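This site uses cookies to remember your settings and to measure visits. By continuing to browse you accept our use of cookies. Accept | Manage preferences

Skanen Community Language Lending Library
Progress report to the Haworth Fund, second reporting period

1. Where the project stands

In the first period we reported that the catalogue was late and that the lending had started before it was ready. In this period the catalogue has caught up. The collection now has 358 titles in the system, all of them with a shelf mark, a language code and a short note in English about the content. The notes were more work than we planned in the application, as many of the children's books have no printed summary and somebody has to read them to the end.

The loans go out from the front room on Roton Street, the same as before. We open in the afternoon from 3 o'clock, and this suits the parents who come after school pickup. The landlord has renewed our agreement on the same terms, so the rent line in the budget does not change.
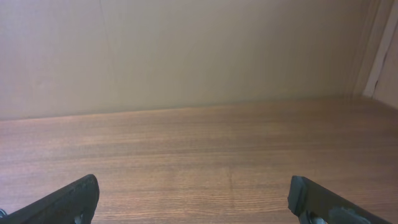

Page last changed: December

2. Lending and members

Membership passed 100 households in this period. This was the target for the end of the project, and we are pleased to reach it early, but I want to be careful with this number. A household stays on the list when it has borrowed only once, and we do not yet have a rule for when a member is counted as inactive. For the next report we propose to show active and registered households in separate columns, if the Fund agrees with this.

The most borrowed books are still picture books in two languages. Parents tell us they prefer when both languages are on the same page, so that the grandmother can read one line and the child the other. The adult novels move slowly. Cookbooks are somewhere between, and they come back later than anything else we lend.

Overdue items are a smaller problem than we feared in the application. The loan period was changed from two weeks to three, and the reminders now go by text message in the language of the member. We have no fines and do not plan to have any. Three books are written off as lost and were replaced from the purchase budget.

3. The catalogue software

As the Fund knows from our letter in spring, we moved from the shared spreadsheet to Skiltonano. The move took longer than the supplier suggested. Titles in Cyrillic and in Amharic came over correctly, but the accents in the Vietnamese titles were broken and had to be typed again by hand. The supplier has since repaired the import, which will help with new donations but came too late for our own records.

Search by language now works as promised. Search by age group works only if the age field is filled in, and for the older records it is often blank. We fill this in when a book comes back over the counter. It is not a fast method but it costs nothing extra, and the books which are borrowed most are corrected first.

One thing still missing is a printed list which a member can take home. Several older members do not use a computer and have asked for it. Skiltonano can export a list, but the layout is poor and the right-to-left titles come out in the wrong order. We are making the Arabic and Farsi lists separately in a word processor until this is fixed.

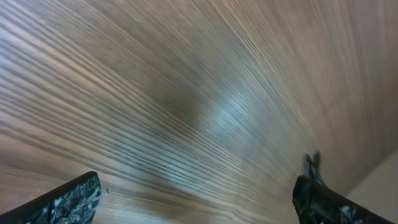
The second matter with the software is the yearly fee. The first year was at a reduced price for new organizations, and from next year we pay the ordinary rate. This was not clear to us when we signed. The difference can be covered from the amount we saved on postage, so we do not ask for more money, only for permission to move it from one line to the other. The request is attached as a separate letter.

4. Reading afternoons

The grant agreement mentions 7 reading afternoons in the period and all of them were held. Attendance was uneven. The Ukrainian and Tagalog afternoons were full, and at the Tagalog one we had to ask families to come in two groups. The Finnish afternoon was very small. The families enjoyed it and asked to have it again, but I think it is better joined with the Estonian one - the readers have already said yes to this.

We learned that it is better to start with a song or a rhyme than with a book. The small children come in shy, especially when they speak the home language only with one parent, and a rhyme they know already makes them braver. We also shortened the afternoons. An hour was too long for children under five, and now we stop after forty minutes and leave the rest of the time for choosing books to borrow.

The winter weather affected one afternoon, when the buses were running late and half of the families arrived near the end. We repeated the story for them. In the coming winter we will put the afternoons on days when the community kitchen is also open, so that people who arrive early have a warm place to sit.

5. What the families say

We asked for comments on paper cards in the front room and by telephone for those who prefer to speak. Most comments are short and about opening hours. Many ask for one evening in the week, and this is the most common wish by far. Some parents of teenagers write that there is little for them, and I agree. The shelf for ages twelve and up is mostly school classics, which the young people connect with homework.

A few comments were longer and we have permission to include them without names. One is given in full, as it touches on the question of the teenage shelf better than I can.
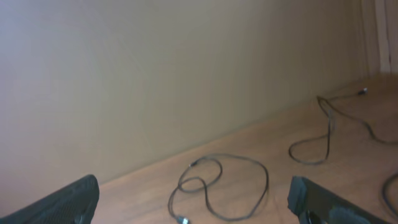

My son is thirteen and he answers me in English since grade two. I did not expect he will borrow anything. He took a comic book about football because it was near the door, and he asked me for the words he did not know, maybe ten or twelve on the first evening. Please buy the next ones in the series. Also please can you open later, I finish work at six.

We have ordered the next two books of this series. They come from abroad and the delivery is expected early in the new year.

6. Budget

Spending is within the approved budget. Purchases of books are slightly under the plan, because some orders from abroad have not arrived and are not yet invoiced. Postage is well under the plan for the reason that donors now bring the books themselves. Printing is a little over, due to the reminder cards which we used before the text messages started.

7. Plans for the next period

We will try one evening opening per week for three months and then compare the loans with the afternoon figures. The teenage shelf will receive the largest part of the purchase budget, mainly comics and graphic novels, in the five languages with the most members of that age. The blank age fields should be finished by the end of the period.

The receipts and the list of titles purchased are sent with this report in paper form, as the Fund has requested.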